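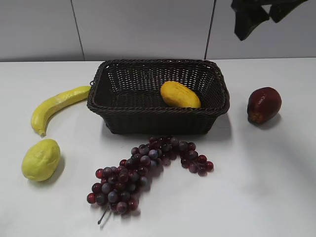
How to bring a packing robot onto a line where people already work

By Levente Kerekes

I have helped settle packing arms into three workplaces now, the latest being the gift basket floor at Cumanton, and the thing I would tell anyone starting out is to leave the robot alone for the first week and go talk to the packers. Bring coffee if you can. They know things about filling a basket that are not on any work sheet, and you are going to need every bit of it.

Step 1. Write down the job as it is done today

Sit beside a packer for a whole shift, early start included. Note what gets picked up, in what order, and where the hands stop and think. At Cumanton the sheet said "fill basket." My notes from one shift came to 44 separate lines, and a good many of those were small corrections (turn the fruit so the good side shows, tuck the stem under, swap it for a shorter one) that the packers had long stopped noticing they made.

Step 2. Split the list with the packers in the room

Go through your notes together and mark each line "arm," "person" or "not sure yet." Let the people who do the work hold the pen! We gave the arm the plain reaching and placing, which is the part that wears out shoulders by mid-afternoon. Arranging, checking and anything with ribbon stayed with the packers. The "not sure yet" pile was bigger than I had hoped, and that was fine.

Step 3. Practice with stand-in fruit on a clear table

Use artificial fruit for this. It keeps its shape through weeks of handling, and you can set up the same layout as often as you like. Start with single shapes, a banana or a lemon, set well apart from each other and from the basket. Leave grapes for later, as a bunch can be gripped in a dozen ways and most of them are poor.

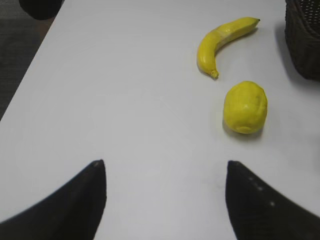 Who should decide when the arm is ready to move from practice to real orders?

The packers who will work next to it should make that call together with the shift lead, and any one of them should be able to ask for another week without having to argue for it.

Step 4. Change the job titles and the pay before the arm goes live

Please don't put this off. At Warndale the arm ran from September on, and the people looking after it were still on the old packer rate well into winter. They were resetting it, clearing dropped pieces and training newcomers, and they were understandably sore about it. Cumanton settled the new "cell lead" role first, and the mood on the floor was a good deal easier.

Step 5. Keep the first orders small

Our first live run was 76 baskets, all one recipe. Write every stop in a paper notebook next to the station, with the time and what the person did to clear it. Read it together at the end of the shift, while everybody still remembers.

Step 6. Plan the rotation

Watching an arm is tiring in its own way, and a packer used to chatting across a bench can find it lonely. Swap people between the arm and the hand table every two hours, and keep the two close enough for a conversation.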